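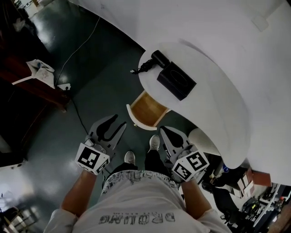 Drawer demonstrations: how many do we need, and how should they be divided?

Posted in: Data Collection and Annotation
Shared 14 times

Our group at Kunonau has been asked to supply demonstrations of drawer opening and closing with hand-held grippers, one in each hand, with a head camera and a marker cube at the base of each gripper. The receiving party, Wallau, has requested 1000 accepted episodes. We have recorded 211 to date, all of them at one reception counter and by two operators.

I should be grateful for advice on three matters. First, whether it is acceptable to complete the full number at a single counter, or whether the drawer should be changed at fixed intervals. Secondly, whether an episode in which the operator misses the drawer front and tries again ought to be kept. Thirdly, what should be done when one of the cubes turns away from the head camera for part of the movement. Our written procedure, issued in August, does not address the last two points.

Zulema Gallardo

narrowgauge_lab

With regard to the first matter, a single counter is not advisable. A policy trained on one drawer will generally learn that drawer, including its height, its colour and the objects standing on top of it. We were obliged to discard most of a set for this reason. Our present rule is that no more than 135 accepted episodes may come from any one piece of furniture, after which the operators move to another room. Within each block we also change the starting position of the feet and the distance the drawer is already open. Some episodes begin with it shut, some with it partly open.

On the second matter, retries should be kept, provided that they are labelled. A recovery after a missed grasp is useful material, and operators who know that every miss will be deleted tend to move slowly and stiffly. We mark the episode "recovered" and enter the time of the first contact. We reject only those episodes in which the operator puts a gripper down, speaks to a colleague, or uses the body to push the drawer closed.

Cables and loose objects on the floor need not be cleared for the sake of the data, but they should be kept away from the operator's feet. Operators wearing a head camera attend to the gripper tips and do not look where they are stepping.

Wallau should be asked whether its figure refers to episodes or to individual actions. An opening followed by a closing may be counted as one or as two, and the difference will affect your schedule.

Yeh_support

Just do more of them. We did 3000 and it was fine.

p.ostrander

I will confine myself to the third matter, as the answer above covers the others adequately.

Short losses of a cube can be filled from the motion before and after, and no action is needed. Longer losses should be cut. The proper limit depends on the speed of the hand, and I would recommend that you test it on your own recordings before adopting a number from elsewhere. Hide the cube in software on a clean episode, fill the gap, and compare the result with the true path.

The usual cause is the wrist. When a drawer sits low, the operator rolls the hand outwards to bring the fingers to the rim, and the printed faces tilt away from the head. It is better to have the operator take half a step back than to alter the mounting of the cube, which would oblige you to calibrate again. Glare on the printed squares is the next thing to check. Matt paper is preferable to a glossy label, particularly beneath ceiling lights.

Please also record which gripper opened the drawer. The Narkwood template omits this field, and adding it later means watching every episode again.

Comments (3)

Zulema Gallardo: Thank you. Wallau has confirmed that an opening and a closing together form one episode. We shall adopt the limit per piece of furniture.

tessel: Does the limit of 135 apply to each operator or to the furniture as a whole?

narrowgauge_lab: To the furniture as a whole.

This site uses cookies to remember your sign-in and display settings. By continuing to use the site you accept their use.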